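**Testers wanted for the Hinonora two-arm tidying kit – Plodport workshop, from January**

We've been building the Hinonora for a good while now, and it has got to the stage where we'd dearly love some people who didn't build it to have a go! We're looking for 12 testers to spend a morning or an afternoon with us, guiding the pair of arms through small clearing-up jobs, mostly litter into a bin, and then telling us what felt awkward.
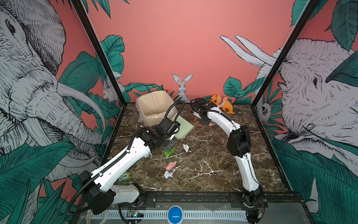
You don't need any experience with robots – patience and plain speaking are far more use to us. Sessions start at 9.30 or 1.30, and there's tea, a proper lunch and £104 for your time, plus bus fares if you're coming over from Deng. You'll need to be 18 or over and happy to fill in a form afterwards (it's longer than we'd like, sorry).

To put your name down, write to Xiaoqing Xie at Purumex, Unit 177, Plodport, with a line or two about yourself and which half of the day suits you. Please quote reference 1129 so your letter finds the right desk.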